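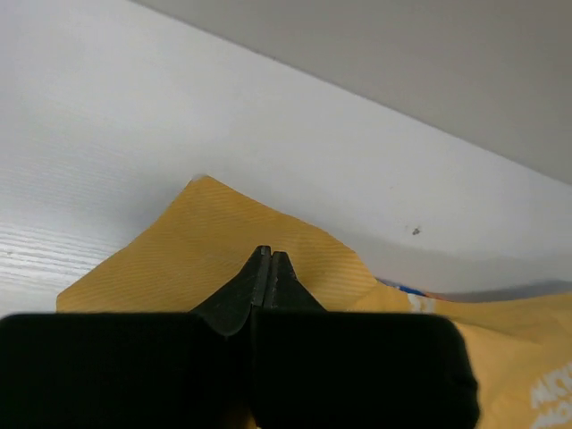
So I finally made it to the open day at the Vanhove dye works in Griswood, after two years of meaning to go and forgetting! I took the early bus, which was a mistake, as the gate didn't open until ten and the only place selling coffee was across the canal.

Our guide was Mikkel Bach, who has a lovely booming voice (you need one in there, the pumps never stop). He walked us through the old vat hall first. The building is 114 years old and smells like wet wool and vinegar, and I mean that as a compliment. They still use weld for some of the yellows, and apparently the local water is so hard that a recipe from anywhere else comes out wrong the first time. I asked if that was why my onion skin experiments at home always go khaki. He said probably, but also that I was boiling them too hard. Fair enough.

After that came the sample room, my favorite part by a mile. Around 1000 little swatches, all in drawers, with the recipes penciled on cards behind them. Mirjam Van den Broek let us pull out whatever we wanted as long as our hands were clean. I spent ages in the browns, of all things, and had to be called twice for lunch.

Lunch was pea soup in the yard, with good bread and not enough benches. I ended up on the steps with a couple from Brernovura who weave blankets and had driven all night to get there!

The shop was tiny and the line was long, but I came home with two skeins of rust-colored wool and a packet of weld seeds. Mikkel says to sow them in April and leave them alone. Bring cash if you go, the card reader was down all afternoon.

Last updated: Thursday, August 20, 2026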